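Plakton 2
Motion and perception runtime for two-armed robots
Overview | Modules | Requirements | Release notes | Contact sales

Plakton 2 sits between your task program and your motor drivers. It takes a goal such as "right hand to the basket handle," works out a path for both arms, checks the path against what the cameras see, and sends joint commands to the controllers. It runs on one computer and doesn't need a network connection once it is licensed.

We wrote it for indoor jobs with ordinary objects: shopping baskets, produce in open crates, cloth, things that end up on the floor.
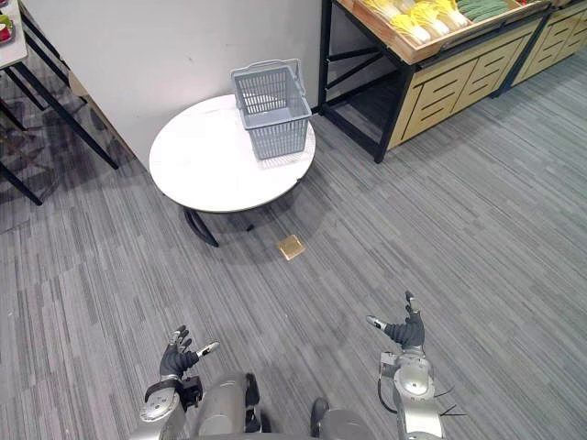

Rawan Awad
Product Lead, Motion Software, Ondaveo

Modules

Planner
Both arms are planned together as one problem. You can lock one arm, give one arm priority, or let the planner choose. Paths are replanned while the robot moves, and the old path stays active until the new one has passed its collision check. A round table and a square one are handled the same way — the planner works from measured surfaces and has no furniture library.

Scene map
Head and wrist cameras feed a single map, updated at 30 Hz. Each camera can be given its own trust level. Most sites set the head camera higher for reaching and let the wrist cameras take over near the object. Thin parts such as raised handles and table legs are kept in a separate layer so they don't get smoothed away.

Controller
The joint loop runs at 1000 Hz. Force limits are set per joint, per hand, or per task step. When a limit is reached the arm holds, backs off, or goes slack, depending on the stop mode you picked in the task file.

Soft contact
Cloth has its own contact model, new in this version. The rigid model treats a fold as a wall and stops early. With soft contact turned on, the gripper may press into a surface up to a depth you set, and the map marks that area as movable.
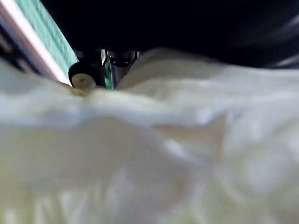
Can I use soft contact if my gripper has no force sensor?
You can, with motor current as the input instead. Expect a coarser reading, and run the gripper calibration again each time you change fingers or pads.

Task editor

Inditz is the editor that ships with Plakton. Tasks are built from steps, and every step is saved as plain text that can go into version control. There are 19 built-in step types, including reach, grasp, hand over, wait for object, and look again. Custom steps are written in Python.

The look again step is worth knowing for crowded crates. An arm reaching over a crate hides part of it from the head camera, so the map goes stale in the spot where the fingers are headed. 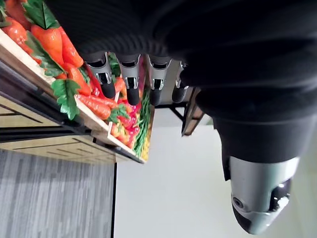 Look again pauses the reach at a set height, pulls a fresh view from the wrist camera, and updates only the region under the hand. You can set how long it waits for a clear view before giving up and returning an error to the task.

Logs and replay

Runs are recorded in the Raudsepp format, with camera streams, joint states, and planner decisions on one clock. Replay opens in Inditz. Scrub to any point, change a parameter, and compare the new plan with the recorded one. Nothing is sent to the robot during replay.

Requirements

Linux computer with a supported graphics card
One head camera with depth; wrist cameras recommended
Joint position and velocity feedback on both arms
Hand driver with open, close, and stop commands

Upgrading from version 1

Task files open without changes. Camera calibration has to be redone, and custom planner plug-ins need to be rebuilt. Version 1 gets fixes through March.

Request a trial license | Download the setup guide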